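Section 2: Setting up your review shelf

So you've got a Werkley account and an empty shelf. Good! I've moved my own reviews over to Werkley twice now (long story, the first time was my fault), and these are the steps in the order I wish I'd done them. Set aside an evening if you have a lot of old reviews. I had 86, and I read every single one again and cringed at most of them.

Before you start

Get your old reviews into one plain text file, with a blank line between each. If they're sitting in Vikar, open Account, then My Writing, then Save All. Vikar keeps your star ratings in a separate file, so grab that one too.

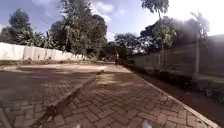 Don't rename either file yet. Werkley matches the two by name, and if they don't match you get a shelf full of reviews with no stars on them.

1. Click Shelf, then Bring In Reviews, and pick the text file first. The ratings file goes in the second box.

2. Wait for the green bar. My import took 60 minutes, which felt like forever - you can close the tab and it keeps going.

3. Open the Unsorted list. Anything Werkley couldn't match to a book ends up in there, and it's mostly translations. I had the whole Salminen paperback series in mine, all those slim travel memoirs with the same gray spine. Click Find Edition and search by translator if the title gets you nowhere.
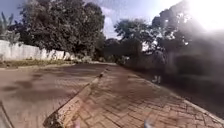

4. Set your spoiler line. Everything you write below it stays hidden until a reader clicks. I put mine right after the first paragraph, even for nonfiction, and people seem to like it.

Caution: Moving the spoiler line later on wipes any comments attached to the hidden part. Ask me how I know!

5. Write your teaser. This is the little bit that shows up on the front page, and you get 187 characters including spaces. Please don't spend them on the plot. Say what you thought of the book, even if it's rude.

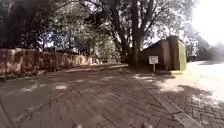

My teaser for Mistov just said that the narrator sneers at everybody in the city and then wants to be hugged for it. It got more replies than anything else I've written (some of them quite cross, from people who love that novel).

6. Pick who can reply. Your choices are Everyone, Followers and Off. I'd go with Followers for the first few weeks, then open it up once you know how you feel about arguing with strangers over a prologue.

Note: Switching replies to Off hides the old ones but doesn't delete them. They come back when you switch it on again. 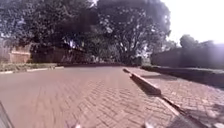 Herringbone brick road with a concrete curb divider

7. Hit Publish Shelf. If a review looks squashed together, open it and add the paragraph breaks back in by hand, then save. Quotes from the book sometimes lose their italics too, and I still haven't found a quick way to fix those.

Last updated Monday, September 30, 2024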